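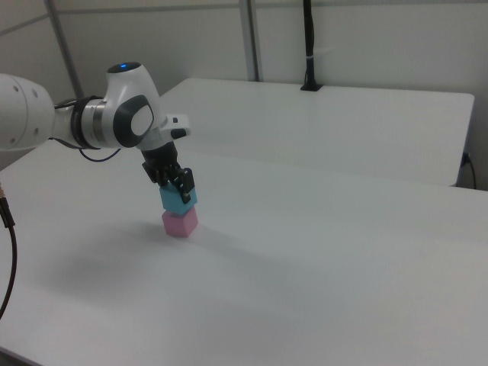
Consejos de taller para cartografía y visualización de datos

Mantenimiento de archivos geográficos antes de su publicación

El presente apartado reúne las recomendaciones que el servicio de cartografía de Wurnau aplica a la preparación de capas de polígonos destinadas a cuadros de mando. Se dirige al personal que recibe archivos de límites municipales, distritos censales o zonas de reparto y debe incorporarlos a un informe sin alterar su contenido.

Copia de origen

Conserve siempre el archivo recibido en una carpeta de solo lectura y trabaje sobre un duplicado. El formato shapefile se compone de varios ficheros con el mismo nombre y distinta extensión (.shp, .shx, .dbf y, por lo general, .prj). Todos deben copiarse y renombrarse a la vez. Si falta el .prj, solicite a la entidad emisora el sistema de referencia y anótelo en la ficha de la capa; no conviene deducirlo por el aspecto del mapa.

Codificación de caracteres

Los topónimos con tildes, eñes o diéresis se deterioran con facilidad al pasar de un programa a otro. Antes de cualquier otra operación, abra la tabla de atributos y revise una docena de nombres conflictivos. Cuando aparezcan signos extraños, vuelva a importar la capa indicando la codificación correcta - en los archivos antiguos suele ser ISO-8859-1 - y guarde el resultado en UTF-8.

Códigos con ceros iniciales

Los códigos de municipio y los postales han de tratarse como texto. Una hoja de cálculo convierte 01005 en 1005 sin previo aviso, y la unión posterior con los datos dejará en blanco las zonas afectadas. En la capa de Jerlow, que contiene 138 polígonos, este error dejó 29 sin correspondencia en la primera carga. Se recomienda ordenar la columna por longitud y comprobar que todos los valores tengan el mismo número de caracteres.

Simplificación de contornos

Un contorno muy detallado ralentiza la consulta y apenas se aprecia a escala regional. Para mapas de conjunto, reduzca los vértices con un método que respete la topología, de modo que los límites compartidos sigan coincidiendo. En la capa de Sitari, el polígono costero más complejo pasó de 1,000 vértices a 700 sin diferencias apreciables en pantalla. Guarde ambas versiones y haga constar en el nombre la tolerancia empleada.

Islas, enclaves y huecos

Los territorios formados por varias piezas deben figurar como una sola entidad multiparte. De lo contrario, el programa contará cada isla como un registro y duplicará los totales. Revise asimismo los enclaves: un hueco mal cerrado se rellena con el color de la zona circundante y oculta la que se encuentra en su interior.

Colores y leyenda

Utilice una gama secuencial para magnitudes y reserve las gamas divergentes para valores con un punto medio reconocible. Las zonas sin datos llevarán gris claro y una entrada propia en la leyenda. Los recuentos absolutos se representan mejor mediante símbolos proporcionales; el relleno de polígonos queda para tasas y porcentajes.

Archivo y denominación

El esquema vigente, adoptado a partir del modelo Ogbonna, ordena el nombre en cuatro bloques: territorio, nivel, año de los límites y versión. No se emplearán espacios, tildes ni la palabra "definitivo". Las capas sustituidas se trasladan a la carpeta histórica en agosto, una vez cerrada la revisión anual.

Las propuestas de corrección de esta página se remitirán por el formulario interno, con indicación del apartado y de la capa a la que se refieran.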